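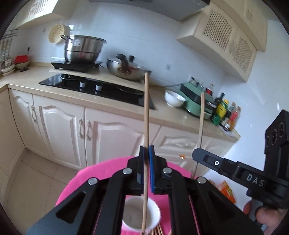
**Rental kitchen walk-through, 30th July**

Did this one on my own with a cup of coffee going, so the comments wander a bit. Same list I use between every long stay at the Dondberg unit. A checked box means I looked at it and I'm happy. An empty box means it's still on me.

## Cooktop and oven

- [x] All burners light or heat on the first try
- [x] Knobs tight, markings readable
- [x] Nothing stored within reach of the burners
- [ ] Oven door closes fully

The oven door again! It closes if you lift it a hair and push, and I know that trick by now, but a guest won't. I tightened the left hinge screw in November and it held until spring. New hinges this time. I've priced the Trasum ones and they're not cheap, but I'm tired of that screw.

I moved the paper towel holder to the far side of the sink too. Somebody always parks it next to the heat.

## Hood and filter

- [x] Fan runs on both speeds
- [x] Light works
- [x] Filter washed and back in the right way around

The filter was pretty gross. Hot water and dish soap, soak it, go do something else, come back. Low speed has a little rattle for the first few seconds and then it settles down. I listened to it for a good while and I don't think it's the bearings — more likely the flap outside. Writing it down so I can compare next time.

## Outlets and cords

- [x] Both counter outlets trip and reset with the test button
- [x] No cracked cover plates
- [x] No extension cords in use
- [ ] All small appliance cords in good shape

The cord on the old toaster is getting stiff and shiny right where it goes into the body. It still works fine, which is how I talked myself into keeping it last time. Out it goes. I'll leave this box empty until there's a new one on the shelf.

Breaker panel: labels are still readable except for 13, where my marker faded. It's the dishwasher. Fixed the label while I was standing there.

## Smoke, CO and fire

- [x] Smoke alarm tested, hallway
- [x] Smoke alarm tested, bedroom
- [x] CO alarm tested
- [x] Extinguisher gauge in the green, pin in place
- [x] Fire blanket on its hook

The CO alarm is the Wetico one and its test is so loud that the dog next door had opinions. Extinguisher tag number ends in 2197, same as on my sheet, so it hasn't been swapped or wandered off to another unit. I gave it a wipe and turned it so the label faces out.

I thought about moving the blanket closer to the stove and decided against it. You want to be able to grab it without leaning over whatever's burning!

## Knives, sharp things, drawers

- [x] Knives in the block, handles tight
- [x] Drawer stops working
- [x] No chipped glasses
- [ ] Peeler replaced

Found two chipped tumblers at the back of the cabinet and tossed them. The big Hattori knife has a nice edge on it now, so I put a blade guard on it and left a note in the house book. People get used to dull rental knives and then they push way too hard on a sharp one. The peeler's handle is split and pinches your palm. It's on the shopping list.

## Floors, steps and getting out

- [x] Mat by the sink lies flat
- [x] Back door opens without a key from inside
- [x] Step light works
- [ ] Handrail solid

The handrail wiggles at the bottom bracket. It's not terrible, I can put my weight on it, but it moved more than it did last time and I don't like that trend. Longer screws first, and if they don't bite I'll have to get into the wall (please no).

## Water and fridge

- [x] No drips under the sink
- [x] Shutoff valve turns by hand
- [x] Fridge seal holds a slip of paper all the way around
- [x] Hot water not scalding at the tap

The shutoff was stiff, so I worked it back and forth a few times until it loosened up. Do this every time, even if it feels silly.

## Still to do

| Item | What it needs | When |
|---|---|---|
| Oven hinges | Order the pair | This week |
| Toaster | Replace | Before next guest |
| Peeler | Replace | Before next guest |
| Handrail | Longer screws, bottom bracket | Before next guest |
| Hood rattle | Check outside flap | Next dry day |

Budget for the lot is 70 dollars, not counting the hinges. The toaster will eat most of that. I've got 3 spare batteries left for the alarms, in the drawer under the house book, so pick up another pack while I'm at the hardware store.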